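Gergate Publishes Gripper Comparison, Cautions Against Reading Too Much Into It

Bench trial of two finger designs finds a smaller gap than catalogs suggest

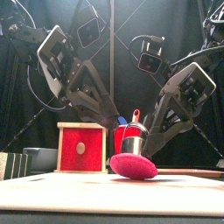

Two arms with wrist cameras at work around a steel pot, a red cup and a pink sponge on the Gergate bench.

Fri 19 January – Gergate, an independent test shop for automation buyers, today released results from a bench comparison of slotted gripper fingers made by Prestisen and Katayama. The short version: buyers who expect new fingers to fix a struggling cell should hold on to their money a while longer.

Gergate ran 700 pick attempts on household objects, using the same arms and the same Bretatier controller for both sets of fingers. The Prestisen set missed 39 picks. The Katayama set missed 21. Each set got an equal share of the attempts.

That looks like a clear win for Katayama, and Gergate expects to see it quoted as one. The company does not think the numbers support that yet. Most of the misses on both sides came from soft or shiny objects, and many followed a poor position estimate from the wrist camera. A finger cannot close on a rim the camera has put in the wrong place.

An earlier round in October, limited to 200 attempts, had put Prestisen slightly ahead. Gergate changed the lighting between rounds and cannot say how much of the reversal comes from that change alone.

The trial did not cover wear, heavy loads or wet parts. It also says nothing about speed – both sets ran well below the rates printed in their makers' brochures.

Gergate bought all fingers at list price and took no payment from any supplier. The full results table, including every miss, is available on request from the Gergate test desk. A third round with fixed lighting is planned.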